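Sleeping warm, or not at all
Jul 4, 2024

It was 84 degrees in the bedroom at eleven last night, and I was lying there doing what I always do in a heat wave, which is composing letters to the landlord in my head. They are very good letters. None has been mailed.

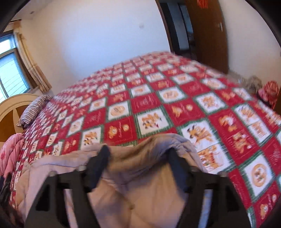
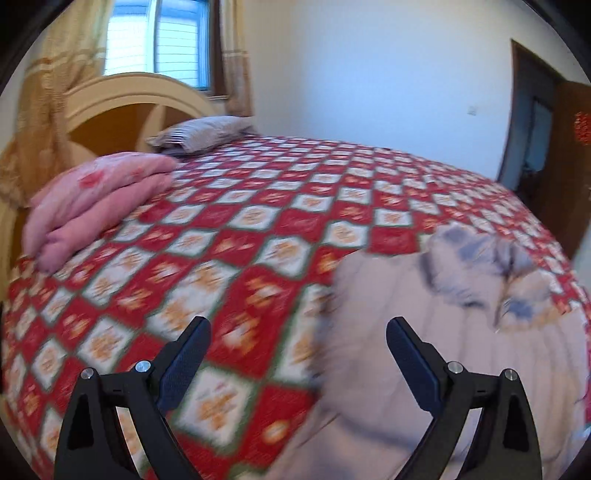

The red and white bedspread, both times.

I moved to Zostwood in June, two summers ago, and was told by everyone that the evenings cool off. They do. They cool off outside. My apartment sits on the top floor under a flat black roof that spends the day soaking up sun and the night handing it back to me, personally, through the ceiling.

So I have tried things. I tried the wet washcloth on the back of the neck, which works for as long as it takes to think "hey, this works." I tried the bowl of ice in front of the fan. My neighbor Jiahui Dong swears by it, but she lives on the ground floor and could put a bowl of soup in front of the fan and sleep fine. I tried sleeping on the kitchen floor. The tile was lovely. The refrigerator, up close, has a lot to say.

Then I paid $136 for a tower fan called the Prakever. It has 17 settings, and I can tell two of them apart: off, and a sort of polite breathing. There is one named Forest. I have been to a forest. It had mosquitoes and no remote.

Last week I gave up and started going for walks at midnight instead. This is the first idea I'd recommend. The bakery on the corner has its back door propped open by then, and the whole block smells like bread, and there's always one guy on his steps with a radio and his shoes off. We nod. I have no idea what his name is and I think we'd both like to keep it that way.

Tonight there will be fireworks over the reservoir, so the dog downstairs will be up, so I will be up. I plan to watch from the roof -- it may as well do something for me -- with a cold drink and the better half of a watermelon.

Windows open on the west side after nine, if anyone in the building is reading this. East side stays shut until the bricks quit.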